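Jonari Countertop Tray, Cream

$19 each, or 2 for a little less if you add the second one at checkout
Ships from our Estport shop
Page last updated August 30, 2020

I'll be upfront, I have a thing about trays. My mugs used to live all over the kitchen, and every time I wanted to wipe the counter I had to pick up each one and find somewhere else to park it. With a tray I just slide the whole crowd over, wipe, and slide it back. It's such a small thing and I love it so much!

The Jonari is the one I kept after trying out a whole stack of samples this past July. It's a plain rectangle with soft rounded corners and a raised lip running along the edges, so a mug that gets nudged has something to bump into. The color is a warm off-white with the tiniest hint of pinkish beige (we call it Cream, the maker calls it Oat, same tray). Look closely and you'll notice a slight speckle in the surface, and I'm a big fan of the speckle — it hides toast crumbs until you feel like dealing with them. 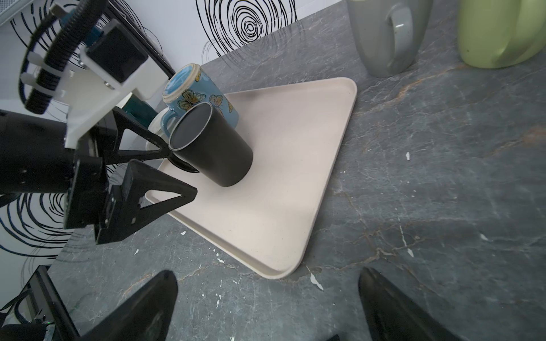 Jonari tray in Cream on dark gray marble, with a black mug and the butterfly mug.

I get asked about the butterfly mug more than anything else I sell, so let me save you an email. It's light blue with orange and yellow butterflies, it's from the Perrin range, and we're down to our last few. The matte black mug is a Pirnby and we have plenty of those. Neither one comes with the tray, sorry!

People ask if the tray looks too pale on a dark counter. I think dark is where it looks best. On my white table at home it sort of disappears, which might be exactly what you're after, but on dark stone it really stands out.

Looking after it is easy. Warm water, a drop of dish soap, soft cloth. Please skip the scouring pads, and wipe up coffee the same day if you can (I've left it overnight and had to scrub a bit). I wash mine by hand. The maker says the top rack of the dishwasher is fine, but I haven't tried it, so that one's between you and your dishwasher.

We have 51 in stock as I write this. The next batch should be bigger, and if the Cream sells out you can leave your email and I'll send you one note when it's back — no newsletter, I promise.

Returns are 30 days, unused, in the original box. Pickup at the Estport shop is free, just choose it at checkout and wait for the text before you drive over.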